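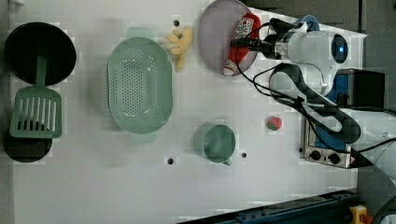 Build Notes, Part 4: Teaching the Arm to Work Around Dishes
Shared Workshop Course, handout dated 2018-10-28
Written up by Hrefna Lund, with corrections from Tianyou Luo

Welcome back, everyone. By now your arm should be bolted down, powered and able to get to its home position without complaint, and if it isn't, please come and find one of us before you start on this part (really, do come, we would much sooner spend an evening on a loose connector than have you struggle on alone). Part 4 is the one I look forward to every year, as it's where the arm stops waving at the air and starts dealing with ordinary household things.

The project we are all working toward is called Dollen, and its job is plain enough: pick something up from a plate, lift it clear, and put it down somewhere else on the table. Tianyou wrote the first version in March and I have been fussing with it ever since.

Setting out the table

Start with one plate and one thing to pick up. A ketchup bottle on its side is a good first target, as it has a fairly steady width for the fingers to close on and a cap that shows you which way it is pointing. Once you are happy with that, add the rest a little at a time: a bowl, a colander, a cup, some toy fruit. Leave open space between things at first. You can crowd them later, when you trust your approach heights a bit more.
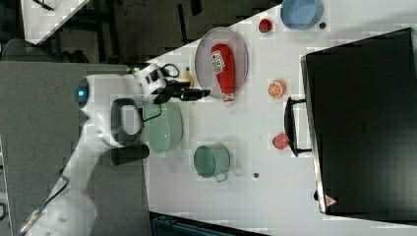 Approach the target from the side of the table where the arm is mounted, and come in slowly. In the Sovis settings file the approach speed is given as a percentage; please leave it at 40 for this whole part, even when it feels painfully slow. The travel speed can go up to 80 once the arm is well above the tallest thing on the table, and for most of you that will be the oven. Measure it yourself, handles and knobs included, and write the number on the inside cover of your notebook.

A word on cables, and I'm sorry to go on about them again. The cable at the wrist needs enough slack to let the last joint turn both ways, but every extra bit of slack is a loop that can lie across the table and drag a light plate along with it. Run the wrist through its full turn by hand, with the power off, and watch where the loops go. Then do it a second time with the arm reaching as far out as you plan to send it. If you need more clips, there is a drawer of them under the Griffiths bench, and you're welcome to whatever you find in it.

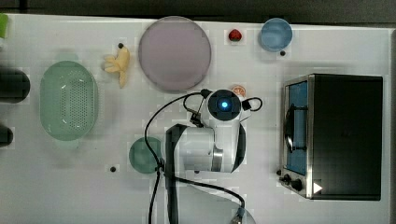
Reading time for the rest of this part: 2 minutes

Recording your positions

Each stop along the path gets saved as its own line in the positions file. Give the lines names you will still understand next week! "Above plate" is a lovely name. "Test new final b" is one of mine, and I spent a whole evening finding out what I had meant by it.

Save at least these: home, above plate, at plate, lift, above drop, at drop. If you are using the Bandus controller, begin your numbering at 515, so that your lines don't write over the ones that came with it. 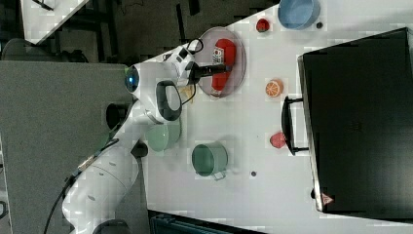
Gripper over the plate, with the bowl and toy fruit set out nearby.

When you check "at plate," crouch down and look along the tabletop as well as from overhead. From above the fingers can seem perfectly placed and still be nearly touching the rim. Raise them a touch, save, and try again. Tianyou likes to slide a folded sheet of paper under the fingertips as a gauge, and I have come around to his way of doing it.

Keep a hand near the stop button for the first full run of any new path, and for any run after you have edited a height. If you share a table, say out loud that you are about to start.

To bring next time

Your positions file, your notebook with the oven height in it, and one kitchen item from home that you don't mind having dropped. We'll be working on the drop position and on opening the fingers gently, and Hrefna's box of spare fingertips will be on the side shelf for anyone whose pads have worn smooth.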